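From: Vasiliki Makris
To: drurville-water-users
Subject: Re: [water-users] Scale in the Ranus softener, north building
Date: 18th August

> The Ranus unit was serviced in July and we are still seeing white
> deposits on taps at the far end of the second floor. Hardness strip
> at the tap reads high in the morning and close to normal by noon.
> Is the resin finished, or is this a valve setting?

The morning reading points to the valve before the resin. Exhausted resin gives a high reading all day.

The Ranus regenerates on a timer. If the bypass port sticks partly open during the cycle, hard water goes straight to the risers and sits there until somebody draws it off. The far end of a floor clears last. We had the same pattern on the Fuvomura line two years ago, and replacing the spacer seals fixed it.

Suggested order:

1. Read the timer. After a power cut it restarts at midnight, so the cycle may now overlap with the cleaners' shift.
2. Sample at the softener outlet and at the far tap within 9 minutes of each other, first thing.
3. If the outlet is soft and the far tap is hard, run the far tap for 2 minutes and sample again.
4. If the outlet is hard, pull the valve and check the seals.

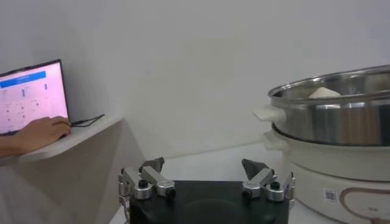

Leave the brine setting alone until step 4 is done. Raising the salt dose hides the fault for a week or so and then you are back where you began -- with a larger salt bill.

Manolakis stocks the seal kit. Last time delivery took more than 48 hours, so order before you pull the valve.

Vasiliki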